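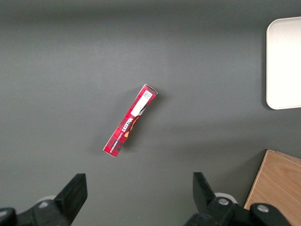 핑거가 틀어졌다고 브래킷까지 통째로 교환할 필요는 없고 나사를 다시 조이면 끝나는데 정비 키트를 왜 돈 주고 사느냐는 댓글이 지난 글에 달렸다. 절반은 맞는 말이다. 다시 조이는 것만으로 해결되는 경우가 많다. 다만 어느 위치에서, 얼마의 토크로, 무엇을 기준으로 조였는지가 남지 않으면 같은 작업을 반복하게 된다. Gosa 핑거 정렬 키트를 검토한 이유가 그것이다.

## 대상 셀

Masetbridge 작업장의 소형 포장물 피킹 셀이다. 암 끝에 Daren 2지 평행 그리퍼가 달려 있고, 손목 쪽 카메라가 핑거와 작업면을 함께 내려다본다. 작업면은 무광의 짙은 회색 상판이다. 납작하고 긴 종이 상자를 집어 흰색 트레이에 옮기는 것이 기본 동작이며, 타탄 무늬의 빨간 WALKERS 상자를 기준 시료로 쓴다. 폭이 좁고 길이가 길어서 핑거 좌우 오차가 상자의 회전으로 바로 드러난다.

증상은 단순했다. 상자를 잡는 순간 긴 축이 시계 방향으로 조금 돌아갔고, 트레이에 놓을 때 모서리가 테두리에 걸렸다. 비전 쪽 각도 출력에는 이상이 없었다. 그리퍼를 천천히 닫아 보니 한쪽 핑거가 먼저 닿았다. 브래킷과 핑거 사이의 유격이 원인이었다.

## 구성품

- 토크 드라이버 본체
- 육각 비트와 여분 비트
- 정렬 게이지 블록
- 심 플레이트 묶음
- 나사 고정제
- 접이식 설명서

가격은 97유로였다. 케이스는 플라스틱이고 내부 스펀지의 홈이 얕다. 뒤집힌 채로 열면 심 플레이트가 쏟아진다. 실제로 한 번 쏟았고, 가장 얇은 플레이트 한 장에 접힌 자국이 생겨 폐기했다. 심은 낱장으로 따로 팔지 않는다. 소모품인데 묶음 단위로만 파는 것은 감점 요인이다.

## 토크 드라이버

설정값은 60 cN·m로 두었다. 우리 셀의 브래킷 나사에 써 온 값이며, 다른 핑거를 쓰는 셀에 그대로 옮기면 안 된다. 눈금은 읽기 쉽고, 설정 링을 잠그는 방식이라 작업 중에 값이 밀리지 않는다. 설정 토크에 도달하면 손잡이에서 클릭이 느껴진다. 소리는 작다. 컴프레서가 돌고 있으면 손끝 감각으로만 판단해야 한다.

비트 길이는 아쉽다. 핑거를 벌린 상태에서는 브래킷 나사에 수직으로 들어가지만, 닫힌 상태에서는 손잡이가 반대편 브래킷에 닿는다. 따라서 작업 전에 그리퍼를 완전히 열고, 공급을 차단한 뒤 진행해야 한다. 설명서에는 이 순서가 없다. 경쟁 제품인 Ivanov 키트는 긴 비트를 기본으로 넣어 주므로 이 문제가 없다. 대신 Ivanov 쪽 드라이버는 설정 링에 잠금이 없어서 손에 쥔 채로 값이 돌아간 적이 있다.

## 정렬 게이지

키트에서 가장 쓸모 있는 부품이다. 양면이 평행하게 가공된 블록을 핑거 사이에 넣고 저속으로 닫은 다음, 틈이 남는 쪽에 심을 끼운다. 블록 높이가 핑거 끝면보다 낮아서 끝단과 뿌리 쪽을 따로 확인할 수 있다.

작업 순서는 다음과 같이 정리했다.

1. 암을 정비 자세로 보내고 서보를 끈다.
2. 그리퍼를 완전히 열고 브래킷 나사를 푼다. 빼지는 않는다.
3. 접촉면의 종이 가루를 마른 천으로 닦는다.
4. 게이지 블록을 넣고 그리퍼를 저속, 최소 힘으로 닫는다.
5. 끝단의 틈을 확인하고 필요한 두께의 심을 넣는다.
6. 나사를 좌우 번갈아 가조임한다.
7. 그리퍼를 열고 블록을 뺀 다음 본조임한다.
8. 블록을 다시 넣어 틈을 재확인한다.

4번에서는 손을 핑거 사이에 두지 않는다. 블록에 손잡이가 없어 손가락이 가까워지기 쉬우므로, 우리는 블록 옆면의 나사 구멍에 긴 볼트를 끼워 손잡이로 썼다. 제조사가 의도한 구멍인지는 모르겠다. 설명서 도면에도 용도 표시가 없다.

7번의 본조임을 한쪽부터 끝까지 해 버리면 브래킷이 나사 회전 방향으로 따라 돈다. 첫 작업에서 이 실수를 했고, 8번에서 틈이 다시 나와 처음부터 반복했다. 정비 시간이 길어진 가장 큰 원인이었다.

## 심 플레이트

두께 표시는 레이저 각인이다. 면적이 작아서 각인이 끼운 뒤에는 가려진다. 어떤 두께를 넣었는지 기록지에 바로 적어 두는 편이 낫다. 재질은 스테인리스로 표기되어 있으며, 가장자리에 버가 남은 것이 섞여 있었다. 버가 있는 상태로 끼우면 표시 두께보다 두껍게 작용한다. 고운 오일스톤으로 한 번 밀고 사용했다.

우리 셀에서는 왼쪽에만 얇은 심 한 장이 들어갔다. 양쪽에 같은 두께를 넣는 것은 의미가 없다. 중심이 그대로이고 최소 개폐폭만 바뀐다.

## 나사 고정제

중강도 제품이며 도포구가 가늘어 양 조절이 쉽다. 그러나 본조임 직전에 바르라는 설명서의 안내는 실제 순서와 맞지 않는다. 게이지로 위치를 맞춘 뒤에 나사를 다시 빼면 정렬이 풀린다. 2번 단계에서 나사를 하나씩 빼서 바르고 다시 끼운 다음 정렬에 들어가는 방법을 썼다. 이 경우 경화 전에 정렬을 마쳐야 하므로 심 후보를 미리 꺼내 놓는다.

나사 머리에는 마킹펜으로 브래킷까지 이어지는 선을 그을 생각이었으나 하지 않았다. 머리가 은색 금속이라 손목 카메라 화면에서 반사가 강하고, 선을 그어도 화면으로는 읽기 어렵다고 판단했다. 점검은 정지 상태에서 토크 드라이버로 한다.

## 재교정

심을 넣으면 파지 중심이 이동한다. TCP와 손목 카메라의 관계도 다시 확인해야 한다. 키트에는 이와 관련된 부품도 안내도 없다. 기계 쪽 정렬만 다루는 제품이므로 결함이라고 하기는 어렵지만, 설명서에 한 줄은 있어야 한다고 본다. 심만 넣고 바로 가동하면 상자의 한쪽 면을 밀면서 잡게 된다.

우리는 기존 TCP 값을 백업하고, 기준 시료를 작업면에 대각선으로 놓은 상태에서 접근 위치를 확인했다. 축에 나란히 놓으면 좌우 오차와 앞뒤 오차 가운데 하나가 가려진다. 대각선 배치에서는 둘 다 회전으로 나타난다. 확인이 끝난 뒤 보정값을 넣고 저속으로 반복 동작을 돌렸다.

## 시험 결과

정비 후 같은 시료로 196회 피킹을 기록했다. 트레이 테두리 걸림은 없었다. 파지 중 회전은 육안으로 구분되지 않는 수준으로 줄었다. 정밀 측정 장비로 잰 값이 아니므로 각도 수치는 싣지 않는다.

2주 뒤 다시 드라이버를 걸었을 때 설정 토크에서 움직인 나사는 없었다. 고정제 없이 조였던 이전 정비에서는 같은 기간에 한쪽이 풀려 있었다. 조건이 완전히 같지는 않다. 이전에는 시료 종류가 더 섞여 있었고 가동 시간도 길었다.

종이 상자는 파지력이 크면 옆면이 눌린다. 정렬이 맞으면 파지력을 한 단계 낮춰도 미끄러지지 않는다. 이번에 실제로 한 단계 낮췄고, 현재 그 값으로 운용 중이다. 파지력을 올려 틀어짐을 덮고 있던 셀이라면 이 변화가 가장 클 것이다.

## 평가

| 항목 | Gosa | Ivanov |
|---|---|---|
| 설정 링 잠금 | 있음 | 없음 |
| 비트 길이 | 짧음 | 충분함 |
| 정렬 게이지 | 블록형, 포함 | 별매 |
| 심 낱장 구매 | 불가 | 가능 |
| 설명서 | 순서 누락 있음 | 무난함 |

그리퍼가 한 대뿐이고 이미 토크 드라이버가 있다면 키트 전체를 살 이유는 약하다. 평행도가 보증된 블록과 심만 구해도 같은 작업이 된다. 같은 형식의 그리퍼를 여러 셀에서 쓰고 담당자가 교대로 정비하는 곳이라면 구매할 만하다. 설정값과 게이지가 같으면 기록을 서로 비교할 수 있다.

구매 시에는 긴 비트를 함께 주문할 것을 권한다. 규격이 일반 육각 섕크라 타사 제품도 맞는다. 우리 셀의 다음 점검은 10월로 잡혀 있고, 그때 오른쪽 브래킷의 접촉면 마모도 함께 볼 예정이다.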